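Acceptance checklist: Duvgate tabletop arm, simulation package
Checked by Irja Kokkonen, with a second pair of eyes from Ilari Partanen
Supplier: Honkanen. Review copy, June

1. Installation and licence
Result: Pass
Comment: Very smooth, I must say. The licence file came in two parts and I had only saved one of them, so that bit of head-scratching was mine (thank you, Ilari, for spotting it before I rang the supplier!).

2. Joint limits and stop command
Result: Pass
Comment: The stop button answered every time we pressed it, and the arm held its position nicely afterwards. I would still love the button to be bigger.

3. Contact force warning
Result: Pass with remark
Comment: We set the warning at 585 and it came up as it should, but the wording is rather stern for a newcomer. Could Honkanen soften it a little and say which joint is meant?

4. Picking from a cluttered table
Result: Pass with remark
Comment: My favourite part of the whole review, and I'm afraid I stayed on it well past lunch. Please look closely at the fingertips on soft toy shapes, where the contact markers are hard to read once the black fingers cover part of the toy. 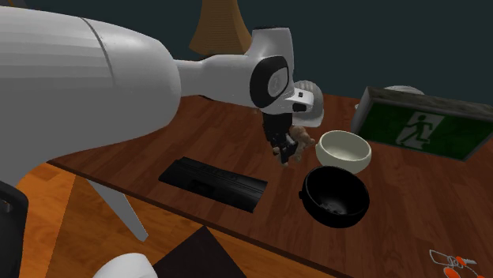 Item 4: gripper at the small brown figure, bowls and exit sign also on the table.

The bowls want a separate check for rim clearance. Ilari would like the dark one tried again with brighter lighting, and I agree with him, as its inside is very deep in shadow.

5. Scene reset
Result: Fail
Comment: Such a pity, after a good morning! On seed 3785 the reset left the arm where it was and only the objects went back. Repeated on Tuesday with the same result. Log sent to Refugio Tlapale at Honkanen.

6. Long run, 1000 cycles
Result: Not done
Comment: Waiting on item 5.

7. Printed guide
Result: Pass
Comment: Friendly and clear, with a proper index at the back. Page 2 still has the old support address.

Recheck of items 5 and 6: Ilari Partanen, once the new build arrives.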